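Prideck Planner: Frequently Asked Questions

What does Prideck do?
Prideck is a motion planner and task runner for two-arm setups with multi-finger hands. It takes a goal from your task file, finds a path for both arms, and sends joint targets to the controller.

Do I need Sultari to use it?
No. Sultari is our perception package and it ships separately. Prideck accepts object poses from any source that can publish them in the standard message format.

How often does the planner replan?
The default is 8 times a second. You can lower this in the settings file if your computer can't keep up. Going below 3 is not supported.

What happens if the planner can't find a path?
It tries up to 2000 samples, then stops and holds the last safe position. The log will show error 1067. Most of the time this means the goal pose is inside a collision shape. Check your table height first.

Can I plan for the arm and the fingers together?
Yes, but it is slow. We suggest planning the arm first and using one of the saved grasps for the fingers. The pen grasp and the bowl grasp are included.

Why does the planner treat the tablecloth as an obstacle?
The cloth sags over the front edge and the depth filter can read the wrinkles as small objects. Raise the "surface_margin" value a little and run the table fit again.

Does the marker task work with other things on the table?
Yes. Objects outside the writing area are added to the collision map and left alone. In the setup shown, the left hand has the marker over the small white board, with a can, a bowl and a box of cherries also on the table. 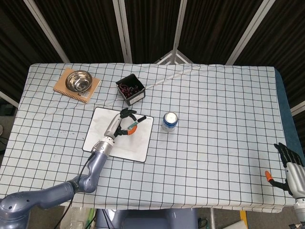 Kettler wrote in to say that the collision map kept old objects after they were moved, and that restarting the map node between runs fixed it. We have the same advice until the July release, which will clear old entries on its own.

Where do I report a bug?
Use the Plimdale tracker. Attach the log and your task file.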